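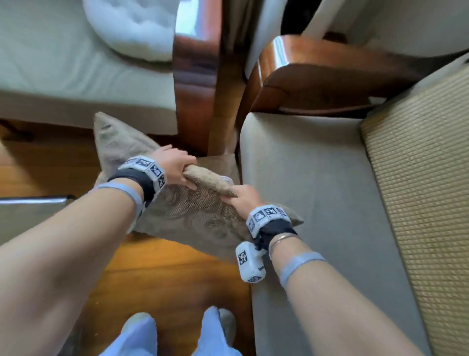

Brorkholm BR-5 Practice Pad and Stand: Review

Reviewed by Ilham Hajji
2001-05-16

Background

The BR-5 is a rubber-faced practice pad with its own folding stand, sold as a set. Brorkholm has made cymbal stands for a long time and this is its first pad. I bought the set at full price to replace a Matsuda pad whose playing surface had hardened at the center. I have used it for daily snare work, for two beginner students and for a brush class, where it was less useful.

Construction

The pad is a 12-inch disc of gum rubber bonded to a dense fiberboard base. A threaded insert in the underside accepts the stand. The bond is even all the way around, with no lifting at the rim. The rubber is gray and shows stick marks right away. They wipe off with a damp cloth.

The stand is a double-braced tripod in chromed steel. Height adjusts from 22 to 37 inches by a wing bolt on the center tube. There is no memory lock. The wing bolt bears directly on the tube, and on my unit it has already scored the chrome at the height I use most. A nylon bushing would prevent this. The pad and stand together weigh 227 grams more than the Matsuda set on my kitchen scale, so carrying weight was no factor in the choice.

Rebound

Rebound is high. Single strokes at moderate tempo return the stick a little faster than a coated snare head at medium tension, and double strokes come out more easily than they should. A player who practices only on this pad will find that the second stroke of each double drops off on a real drum. I have my students do half of their rudiments on a folded towel laid over the pad, which brings the response down to something like a floor tom.

The response is consistent to within an inch and a half of the edge. Past that point the pitch rises and the stick feels dead. Rim shots cannot be practiced, as there is no rim.

Noise

The pad is quieter than the Matsuda in the same room and louder than the mesh-head Skinholm. The sound is a low tap with little click. The stand is the larger problem. It passes vibration into a wood floor, and my downstairs neighbor could hear sixteenth notes at 120 clearly. Placing each foot on a square of carpet underlay cut this enough that he stopped mentioning it.

Stability

With the legs fully spread the stand does not walk at normal volume. It does rotate. The threaded joint between pad and stand loosens under repeated accents from the right hand, and after roughly 5 minutes the pad turns freely. A rubber washer from the hardware store fixed it. Wendico sells a locking collar in the correct thread, but it costs more than the washer by a wide margin and I did not test it.

Seated height is fine for an adult. For a child on a low stool the minimum setting is too high, and I took the pad off the stand and set it on a chair.

Brushes

Not recommended. The rubber grabs the wires and sweeps are not possible. Taping a sheet of drawing paper over the surface gives a usable texture for one session.

Durability

I keep a practice log by exercise page. The pad has taken 1173 pages so far, with sticks from 7A to 2B. The surface has not hardened and the center is level with the edge under a straight rule. One plastic foot has split.

Parts

Replacement feet are sold in sets of three under part number 1343. Mine were ordered by mail and fit without trimming. The wing bolt is a standard size.

Rating

Pad: very good. Stand: fair. The pad can be bought alone, and a player who already owns a stand with the matching thread should get it that way.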